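Religion and Community Life > Introductory Texts > Chapter 4

Print this page | E-mail this page

Chapter 4
Who Gets the Keys? Authority in the Small Congregation

In September the church at Silldale called a new minister. Temitope Oyewole arrived with a seminary degree, two boxes of commentaries and a letter from the elders stating that she would "lead the congregation in all matters spiritual and practical." On her second morning she moved the coffee urn from the left side of the fellowship hall to the right. By evening it was back on the left, and a deacon had telephoned to ask if she was settling in all right.

Students of religion tend to read this kind of story as comedy. It is comedy, but it is also the subject of this chapter. The letter gave Oyewole one sort of authority. The urn belonged to another sort, which had been handed down through three families and was not written anywhere.

Chapter 3 looked at how denominations arrange power on paper: bishops here, elders there, a vote of the members somewhere else. Those charts are useful, and you should know them for the test. They will tell you who may ordain a minister. They will not tell you who may throw out the old hymnals, and in many congregations the second question has ended more friendships.

4.1 Office and Standing

We will use two terms. Office is authority that comes with a title and usually a parking space. Standing is authority that a person builds up by being there, year after year, especially when the furnace is out.

The two can sit in one person. At Birkett, a congregation of 154 members, Nicanor Saavedra was head elder for so long that younger members thought "Nicanor" was the name of the job. When he retired, the office passed smoothly to Octavio Condori. The standing stayed with Saavedra, who went on sitting in the same pew and raising one eyebrow during the budget. Condori later said that he could have managed a speech, but he had no answer to the eyebrow.

Size matters too. A church of 643 has to write things down, and the person with the binder gains ground. A church of 82 keeps its rules in people's heads, where they are safe from revision.

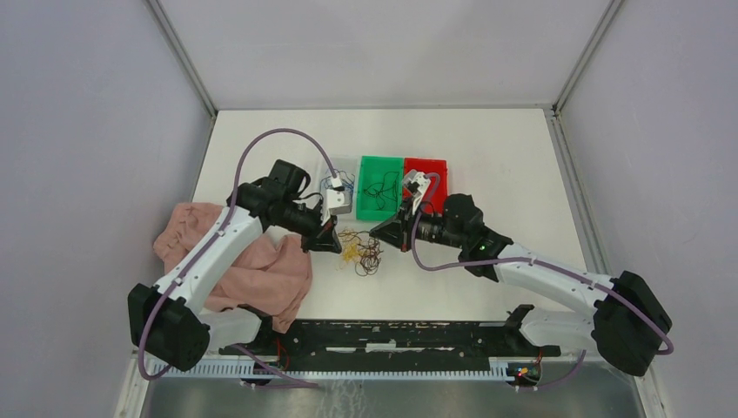 4.2 What to Look For in This Chapter

We begin with the calling of a minister, move on to the first year, and then take up the long middle stretch in which most of a ministry is spent and about which very little gets published. The last section follows a merger between the Clullance and Stovisby churches, which agreed on doctrine in one afternoon and on a name in four years.

Before you read on, think of any group you have belonged to, religious or otherwise. Write down who was in charge. Then write down who you would have asked before moving the furniture.

Comments (3)

Ikhsan Tjoa
Assigned this to my evening class and lost forty minutes to stories about kitchens. Every one of them had an urn.

Purificación Sepúlveda
I think you are a little hard on the deacon. The outlet on the right side may not work. Ours doesn't.

pewnumber6
Is there an answer key for 4.1? My instructor says no but he has been wrong before.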